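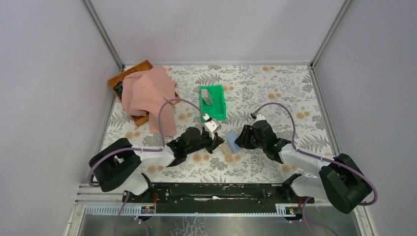 Arturo Costa says I'm making too much of one bump, and that any cell with two arms sharing a table is going to touch now and then. I'll read his whole comment out, it's short. "They're slow, they're light, they stopped. Write it up as a contact and move on." Leave it hanging for a bit, then say I don't agree, and that he's welcome to argue at the end. He will.

**Opening (keep under two minutes)**

- Talk is on the Greco cell, the contact on 13/02/2021, and the report we got back.
- Two arms, small parts, a bin in the middle, a tray at the back. The arms work nose to nose over the center of the table. The fault happened in that shared space.
- I was on shift and I have opinions. Say so early so people can discount for it.

**What happened**

Run 582. The left arm was waiting for the right to finish a pick and back out. The right arm closed on the part and then stopped sending its position. The left arm should have stayed where it was. It went in anyway, and the two grippers met.

Damage: one bent finger on the left gripper, a camera unit knocked out of line. No one hurt. My hand had been in there a little earlier to pick up a dropped part, with the cell in what the screen called "hold." Come back to this. Don't rush it.

**SLIDE: the timeline**

Read the log entries slowly. The order matters more than the exact times.

1. Right arm reports closed grip
2. Right arm goes quiet
3. Posley shows right arm as "clear"
4. Left arm starts its move
5. Contact
6. Both arms stop

Point at line 3. Ask the room where "clear" came from. The arm never sent it. Posley filled it in after the timeout, and we only found that by reading the settings file. It isn't in the manual we were given. Primo Donati found the line, give him the credit.

So a silent arm was treated as an arm out of the way. I would like someone to explain to me why that is the default. (Pause here. If someone from Hirkex is in the room they may want to answer. Let them, but hold them to that question.)

**SLIDE: what the report says**

The Hirkex report gives the cause as "a momentary loss of signal, probable cable strain." Recommended action: replace the cable, add a clip.

My problems with this:

- "Probable." They had the old cable for weeks. Did they test it? The report doesn't say. I asked in March and got the same report again with a new cover page.
- The cables do run along the outside of the arms and loop around the elbows, and they do move a lot. I can believe one of them flexed badly. Fine.
- But a cable can only explain line 2. It has nothing to say about line 3.
- A cable will fail again someday. I want to know what the left arm does when it does.

Don't get sarcastic about the clip. I did that in the practice run and it lost people.

**SLIDE: "3000 cycles without a fault"**

This is the line everybody quotes back at me. The arms were tested for 3000 cycles before they were shipped to us. I have no reason to think the number is false. I do have questions about it.

- Was it both arms on one table, or one arm alone? The sheet says "per arm." To me that reads as alone.
- Did anyone pull a plug during the test? If every cycle was a good cycle, all you've shown is that good cycles are good.
- What counted as a fault? If a dropped signal that came back in time wasn't counted, we could have had dozens.

We went back through our own logs with that last one in mind. I'm not showing a total because Primo and I don't agree on what to include. There were earlier gaps. They were shorter than the timeout, so nothing moved. Arturo reads that as the system working. I read it as a warning that no screen ever showed us.

**The "hold" business**

Slow down again.

Hold, in Posley, means the program is paused. The motors are still powered. A person standing at the cell sees two still arms and a calm message. I reached in under those conditions, more than once, and so had everyone else on the shift. The training sheet told us we could.

After the contact we tried it on purpose, with everybody standing back and a foam block where the part would be. Put the cell in hold, unplug the right arm, wait. The left arm stayed put the first time. On the second try it moved.

I can't tell you why the two tries differed. Neither can Hirkex, so far. Say this plainly and don't guess. If asked, my guess is that it depends on where in the move the pause lands, and it is only a guess.

**SLIDE: what we changed**

- Reaching in means power off at the switch. Hold doesn't count.
- Timeout now ends in a stop for both arms. Primo changed this. It costs us time on every hiccup and people have complained.
- Unplug test whenever the software is updated, foam block in place, written down and signed.
- New cable and the clip. Yes, we fitted the clip.

What I can't claim: that it's fixed. We've had no contact after the change, and before run 582 we'd had no contact either. I'd be a hypocrite to stand here and sell you a clean streak.

**Cost, if it comes up**

Someone from the Cenamier site asked last time. The finger and the camera work came to about 3000 with the lost shift counted in. It's small, and I suspect that's part of why the report was so thin. Skip if short on time.

**Likely questions**

*"Aren't these arms too weak to hurt anyone?"* The finger bent. Metal on metal, I know, a hand is different. I still don't want mine in there. Ask for the force figures at the gripper tip, with a camera unit and a part on the end. We've asked and we don't have them.

*"Why not give each arm its own half of the table?"* We could. The handovers would go, and the handovers are why the cell was bought. Somebody above me gets to decide that.

*"Have other sites seen it?"* I don't know. Hirkex says no. I'd ask other sites to look in their own logs before accepting that, and my address is on the last slide.

*Arturo's question, whatever it is.* Let him finish. Then go back to line 3 and ask him who sent "clear."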